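Trinduraマット作業セット 準備と接続の手引き

第3章 マットを敷いて、ケーブルを並べる

この章では、作業台の上にグリッドマットを敷き、ケーブルを整理し、小型ボックスへの接続部を確認するまでの手順を説明します。電源を入れる作業は第4章にあります。第3章が終わるまで、電源は切ったままにしてください。

3.1 用意するもの

・グリッドマット(灰色、白い線) 1枚
・小型ボックス 1台
・電源ケーブル(黒、太いほう) 1本
・信号ケーブル(黒、細いほう) 1本
・面ファスナー式の結束バンド 2本
・やわらかい布 1枚
・定規または巻尺

結束バンドは付属の袋に入っています。針金の入ったバンドは使わないでください。ケーブルの被覆に跡が残ります。

3.2 マットを敷く

1. 作業台の上のものを全部どけます。ねじや切れた線のくずが残っていると、マットの下で出っ張りになります。

2. 布で台をふきます。水を使ったときは、完全に乾くまで待ちます。

3. マットを箱から出し、白い線がある面を上にして広げます。

4. マットの手前の辺を、台の手前の縁と平行にそろえます。台の縁からマットまでは50 mmあけてください。腕をのせる場所になります。

5. 手のひらで中央から外側へ向かって、ゆっくり押してのばします。

注意:新しいマットは巻いた状態で届きますので、線が少し波打って見えることがあります。一晩そのまま置くと、だいたい平らになります。アイロンやドライヤーで温めないでください。

メモ:白い線は、ものを置く位置をそろえるための目安です。寸法を測る目盛りとしては使えません。長さが必要なときは、定規を使ってください。

3.3 小型ボックスを置く

1. ボックスをマットの右側に置きます。左利きの方も、この手引きでは右側に置いてください。左側に置く場合は、付録Bの配置を見てください。

2. 赤と黒の線が入る小さい四角い開口部を、左に向けます。

3. ボックスの底の辺を、近くの白い線に合わせます。ぴったり合わなくても動作に問題はありませんが、あとで片付けて同じ位置に戻すときに楽です。

4. 開口部から出ている赤と黒の線が、ボックスの下に入っていないことを確認します。

注意:線をボックスの下に敷いたまま使わないでください。ボックスの重さで被覆が傷むおそれがあります。

3.4 ケーブルを並べる

ケーブルは、先に細いほうを置き、次に太いほうを置きます。順番を逆にすると、細いケーブルが太いケーブルの下を通りやすくなり、抜くときに引っかかります。

1. 細いケーブルをマットの奥の左側に置き、余った分をゆるい輪にします。輪の直径は63 mmより小さくしないでください。

2. 太いケーブルを手前から入れ、ゆるい弧を描くようにして右のほうへ運びます。まっすぐに張る必要はありません。少し余裕があるほうがよいです。

3. 二本のケーブルが交差していないことを確認します。交差しているときは、細いほうを持ち上げて置き直します。

4. マットの外に出た部分を、結束バンドで台の脚にとめます。マットの上の部分はとめないでください。

メモ:Moyaシリーズの旧型ケーブルをお持ちの場合は、熱収縮チューブの位置がちがいます。並べ方は同じです。

3.5 接続部を確認する

太いケーブルは、途中に黒い熱収縮チューブがかぶせてあり、その先に黄色い小さいコネクタがあります。コネクタの反対側からは、赤と黒の細い線が出て、ボックスの開口部に入ります。

1. 黄色いコネクタを、マットの白い線の上に来るように置きます。位置が少しでもずれたときに、すぐ気がつくことができます。

2. コネクタを指で軽くつまみ、がたつきがないか調べます。がたつく場合は、一度抜いて、まっすぐに差し直してください。

3. 熱収縮チューブの端を見ます。チューブの端は小さい段になっていますが、これは正常です。端がめくれて中の線が見えるときは、使用をやめて販売店に連絡してください。

4. 赤い線と黒い線がねじれていないことを確認します。二本が少し離れていても問題はありません。

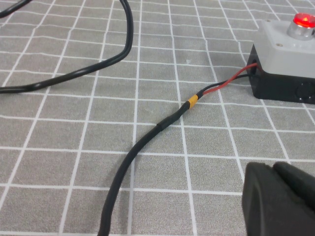

図3-2 黄色いコネクタと、ボックスに入る赤・黒の線

警告:コネクタを抜くときは、必ずコネクタの本体を持ってください。赤と黒の線を引っぱると、ボックスの中の端子がはずれることがあります。

警告:電源が入った状態でコネクタを抜き差ししないでください。

3.6 次の章へ進む前の確認

次のことが全部できていれば、第4章へ進んでください。

・マットの手前の辺が台の縁と平行になっている
・ボックスの開口部が左を向いている
・ケーブルどうしが交差していない
・輪にしたケーブルが強く曲がっていない
・コネクタがまっすぐに入っている

3.7 困ったとき

マットがすべる
台の表面に油やほこりがあるかもしれません。もう一度ふいてください。それでもすべるときは、別売のDusauすべり止めシートを四すみにはさみます。両面テープは、はがすときにマットの裏を傷めますので使えません。

ケーブルがまっすぐ戻ってしまう、または輪が開いてしまう
室温が低いと被覆がかたくなります。部屋を暖めてから、もう一度ゆっくり形をつけてください。手で強く折り曲げないでください。

赤と黒の線が短くて、コネクタが白い線にとどかない
ボックスを少し左に動かしてください。線をのばして合わせることはしないでください。

本手引きの部品番号と付録は、5月21日に改訂しました。それより前の版をお使いの方は、Zosataのサポートページから新しい版を入手してください。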